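Search the help center
Type a keyword or ticket number

Panel print lifting at the corners, grout lines staining
Posted by Kanako Ishida, 29 Nov 2024
8 comments

Reported problem

The Zorach wall panels in the small enclosure were fitted in April. The adhesive has let go at the top of the left wall, and the grout in the white floor has started to pick up a gray tint that mopping does not remove. Panels are the teal flower print, order line 1230. Floor is the standard white tile with the narrow dark joint.

Step 1. Check the panels

Pressed along each edge by hand. The far wall and right wall are sound. The left wall moves near the top, over a length of 240 mm. The print itself is fine and the color matches the spare sheet, so this is a glue problem and I am not asking for new panels.

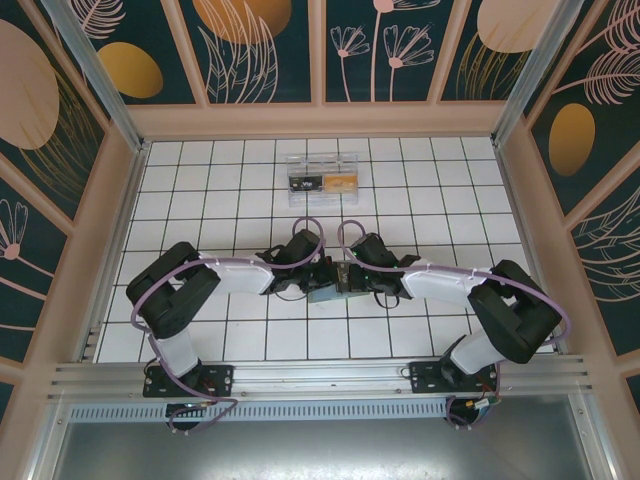

Step 2. Reglue the left wall

Scraped off the old Idton adhesive and wiped the back of the panel with alcohol. Applied Prutlow contact glue and waited 60 minutes before pressing it back. Held so far. The pink trim at the bottom did not have to come off - I ran a thin blade behind the panel from the top only.

Step 3. Clean the grout

Tried dish soap first, no change. Pîrvu grout cleaner with a soft brush took most of the tint out on a test patch by the right wall. Do not let it run toward the perforated vent strip. Blot it up with a towel and rinse twice.

Status

Left wall: fixed, checking again next week.
Grout: open. I need a second bottle of cleaner before doing the rest of the floor. Please confirm if the sealer has to be redone afterward.

Was this helpful? 8 found this helpful
Share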